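June 30, 2019

Rain gauge at Havdale read 9 mm at seven, the first measurable fall since May. Emptied it and reset the float. The Kimevel gauge had stuck again, so 2 days of its record are lost. 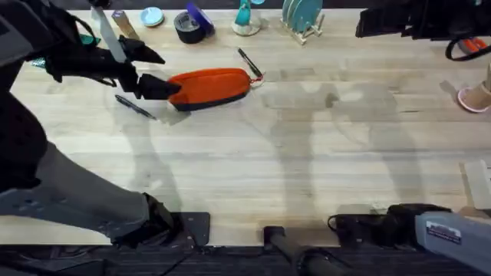 Sperling thinks the float arm is bent and wants the whole unit replaced. I would sooner clean the pivot first – the last fault was grit.

Barometer steady all afternoon. Wind light, south-west. Copied 3 pages of readings into the ledger.
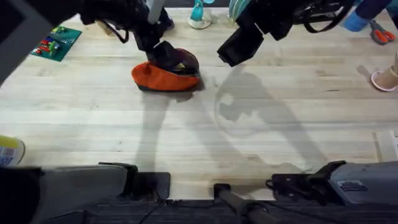

Pale boards, orange-red rim at the front.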